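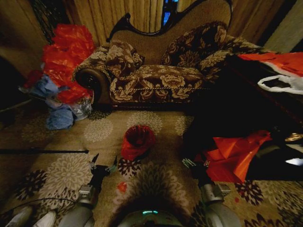

Rallov Street Residents' Group, July meeting, and I'm on minutes again because I brought the good pen. We got going at 7 on Thursday with most of the regulars, and the main item was the laneway garden. Before we got to it there was a fair bit of chat about seat fabric for the reading corner, and I said I'd be happy with big cream flowers on dark brown, like the chaise, cord trim and all. Two people agreed with me and one very much didn't, so it's gone on next month's list.

**Last month's minutes**

Passed, with one fix. I'd written that the Phan laneway tap leaks. It's the Astcombe end that leaks. Sorry to everyone who went and stood looking at the wrong tap!

**Money**

We have $745 in the account after paying for the mulch. The bank has finally taken the old signatories off, which only took four visits and a very long phone call. Tiago Brandão is now the second signatory and has promised to answer his texts.

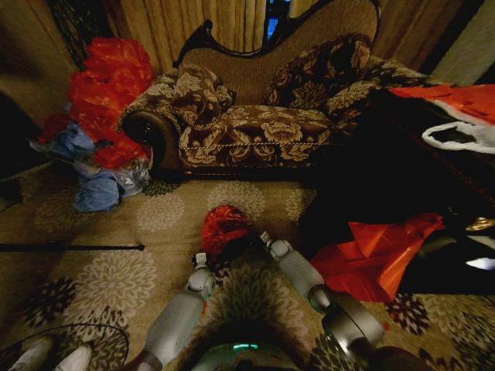 **Laneway garden**

The big one. Council has come back with a yes for the planter boxes on the north side, as long as we leave room for the bins and keep anything with thorns off the footpath. So the climbing rose is out (I was sad, I'd already picked the colour). We talked through lavender, native violets and a finger lime, and everybody wanted the finger lime until we got to the price.

Rornorine Nursery quoted $497 for soil, plants and delivery. Moved that we accept, seconded, carried. I'll ring them and ask whether they can drop off before nine, when the laneway is still clear of parked cars.

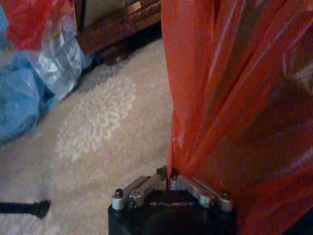 *GALBOT lettering on the black body, silver fingers across the top.*

Watering roster was the usual mess. Tiago will do mornings for the first fortnight and the rest of us will fill in after that - put your name on the sheet, please, and a phone number we can read.

**Street party**

Still aiming for spring. We dropped 92 flyers last time and plenty of people said they never got one, so we'll try the noticeboard outside the bakery as well. The sausage sizzle stays. The jumping castle is off, mostly over insurance. 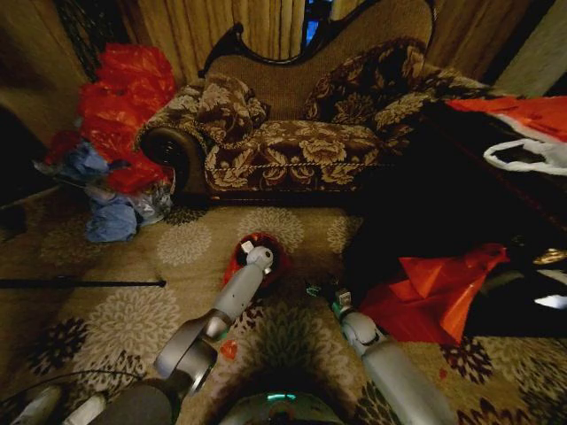
*Carved crest, plain woven back and the two floral cushions.*

**Other business**

- Someone's grey bin has been at the Astcombe end for weeks. Please come and get it.
- Speed bumps: letter drafted, I'll send it around for comments.
- The trestle table has a wobbly leg. Tiago has a spare bolt and will bring it along next time.

Finished up at half past eight. Next meeting same time, and whoever has the key to the meter box, could you bring it with you?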